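Search chapters Search Enter keywords Go
Filed under: Manufacturing Technology > Automation Planning > Equipment Budgets

Chapter 7
Budgeting for Gripping Equipment and Demonstration Stations

Sivaprasad Kulkarni

7.1 Scope of the chapter

Chapter 6 dealt with the selection of the arm. This chapter covers the equipment that surrounds it: end tools, hand-held grippers used to record demonstrations, work tables, test objects, and the spare parts that keep all of these in service. In most first budgets these items are entered as a single line called "accessories." The line is usually too small, and it hides costs that fall in different years.

The reader should be able to do the following by the end of the chapter: separate purchase cost from running cost for a gripping station, write a parts list that a buyer can price without asking further questions, and plan a delivery order that does not leave staff waiting on a single missing item. The payback calculation is left to Chapter 8.

7.2 Cost classes

Four classes of cost are used in this book.

Class A is capital equipment. It has a serial number, an expected life of more than one year, and normally a service agreement. Arms, controllers, and hand-held gripper units belong here.

Class B is fixtures and furniture. Tables, surface panels, curtains, lamps, and cable covers belong here. Class B items are cheap one at a time, but they decide the floor area of the station, and floor area is charged to the project in most plants.

Class C is wear parts. Finger pads, fasteners, and cables are the usual entries. The quantity depends on hours of use and must be estimated before the first order is placed.

Class D is test objects. These are the goods handled during setup and recording. They are often bought from petty cash and so never appear in the plan at all. A station that handles household goods may need several versions of each item in different colors and shapes, and the full set should be priced as one order.

A cost that seems to fit two classes is entered in the one with the shorter life. Replacement finger pads supplied with a new gripper are therefore Class C, even when the seller lists them on the same quotation as the tool.

7.3 Planning around the task

The parts list is written from the task and never from the catalog. The task is first stated in one sentence, naming the object, its starting place, and its final place. For the station used throughout this chapter the sentence is: "Pick up the bar of soap and place it in the dish." Every item on the list must be traceable to this sentence or to a safety rule.

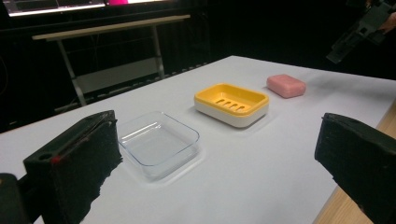 Three figures are taken from the task sentence. The first is the required opening of the fingers, set by the widest object plus a clearance on each side. The second is the height at which the fingers must close, which is affected by any raised base under the receiving part. The third is the working area on the table, including the space needed to approach an object without striking its neighbor.

Surface properties are recorded next. A clear plastic tray, a bar of soap, and a dish with drainage slots behave differently under the same grip. Clear parts are hard to detect on a pale background, and a trial with the intended camera should be budgeted before a surface color is ordered. Soap leaves residue on padding, so the cleaning interval and the pad allowance must be set together.

Lighting is treated as part of the task. If the work surface is bright and the surroundings are dark, exposure must be set for the surface, and any later change of curtain or lamp may require the recordings to be checked again. The cost of that check belongs to the project and should not be charged to building maintenance.

7.4 A worked case: the Milel packing station

Milel packs bathroom goods in small gift boxes. The firm wished to record hand-guided demonstrations before it committed to a fixed arm. The planning team asked two suppliers, Rakix and Villalobos, for prices against the same parts list. A third, Jovum, was asked to price only the wear parts.

The plan called for 1,000 recorded demonstrations, taken at 2 stations. The first draft allowed for one set of finger pads per station. After a review of the cleaning interval, the draft was changed to 23 pad sets, held in a common store and issued against a signed sheet. The test object order was fixed at 33 pieces, covering soap bars, dishes, and trays.

The two main quotations could not be compared as received. Rakix had included setup and one training visit in the price of the gripper unit. Villalobos had priced these separately and had left out freight. The team moved each item into its cost class and entered a zero wherever a supplier had given no price. Each zero was then sent back to the supplier as a written query. No ranking was made until all queries were closed.

The revised quotations were dated 06/01/2025. Villalobos was lower in Class A and higher in Class C. The pad sets were ordered from Jovum after a sample had been fitted and checked for thickness, and the remaining items went to Villalobos on one purchase order.

7.5 Order of delivery

Class B items are delivered first. The table must be level and the surface panel fixed before any reference point is measured. Class D items follow, so that the layout can be marked with real objects. Class A equipment arrives third, when the station is ready to accept it and the warranty period will not be spent in storage. Class C items may arrive with Class A but must be counted into the store under their own part numbers.

Section 7.6 sets out the parts list form used for this sequence and explains how each column is completed.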